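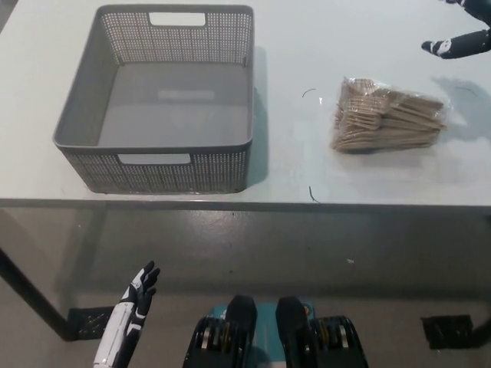 Section 3: Setting Up Your Pantry Lists in Womumeo

I wrote this part of the guide after setting up Womumeo for my own kitchen, then for the supply closet at our hall in Stullham, which has 282 items in it (yes, I typed most of them in myself, and yes, my thumbs hurt). So the order of the steps is the order I wish I'd used the first time!

Before you start, you'll want the app installed and your account confirmed from Section 2. Have your phone charged too. Scanning eats the battery faster than you'd think.

Making your first list

1. Open Womumeo and tap Lists, then the plus sign in the corner.

2. Give the list a name you'd say out loud. I called mine "Picnic and party stuff" and I can always find it. My first try was "Misc 2" and I never opened it again.

3. Pick a place for the list. The app comes with Kitchen, Garage and Closet already filled in, and you can add your own under Places. You can change this later without losing anything.

4. Tap Save. You'll land on an empty page with a gray Add button at the bottom.

Note: if the Save button stays pale, you've probably used a slash in the name. Take it out and try again. Dashes and parentheses are fine.

Adding things to it

5. Tap Add and choose Scan or Type. Scan is great for cans and boxes. For anything without a barcode, like throwaway forks and spoons or a basket you keep things in, go with Type.

6. Enter the name and then the amount. For stuff that comes in packs, I count packs and leave it there, because life is short and so is my patience for counting spoons.

7. Set the Low Mark. When the amount drops to this number, the item jumps to your shopping page. I use 2 for paper goods and 3 for coffee (we drink a lot of coffee).

8. Tap Done, or tap Done and Next if you've got a whole shelf to get through.

Caution: don't switch to another app halfway through an item. Womumeo saves finished items only, and whatever you were typing will be gone when you come back.

Sharing the list

9. Open the list, tap the two little heads at the top, and type in the other person's email. They'll get a link that works for 3 days.

10. Choose View or Edit. I gave everybody Edit at first and somebody deleted all the napkins, so now I start people on View and bump them up later.

Caution: removing a person doesn't undo the changes they made. Check the History page first if something looks off.

If you're moving over from Tautahi

Export your old list as a plain spreadsheet, then go to Settings, Import, and pick the file. Names and amounts come across nicely. Low Marks don't, so you'll have to set those again by hand, which is a pain with a long list. I did mine over a couple of evenings in January with the TV on.

Photos don't come over either. You can add new ones by holding your finger on any item and tapping Add Photo.

Label printing with the Wiltik is in Section 4. Get your names tidy before you go there, because the labels print exactly what's in the list, typos and all.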